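Robot Club Gallery — the Slipper Task

Posted Jun 9, 2025

Our student club, Filtodow, began in September. The task for this term is named Suller: the arms must put slippers in order on a small stand. It sounds simple — it is not simple for us. 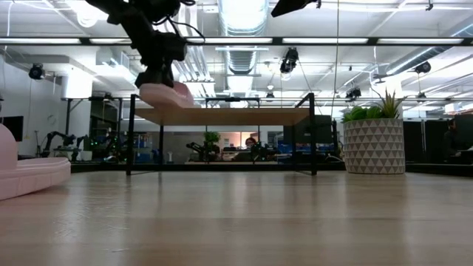

The arm with something pink, close to the stand.

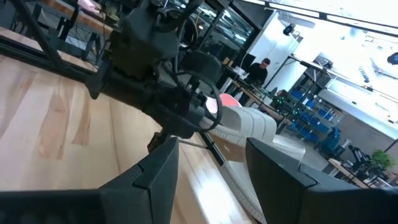
View between the gripper fingers. 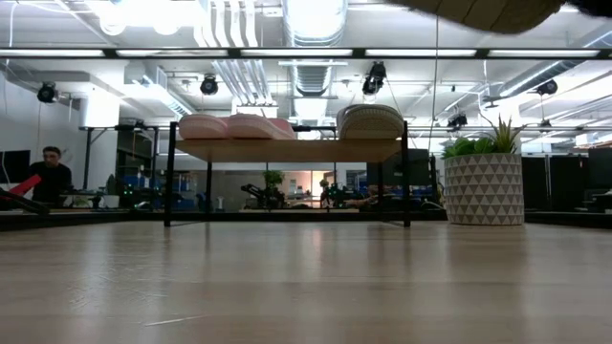

Three slippers on top of the stand.

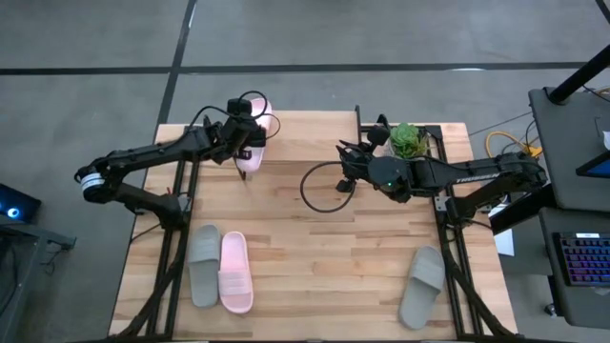
Both arms at the table, one with a pink slipper.

What Comes Next

We will try 2 new grippers.

We use cookies to improve this site. Accept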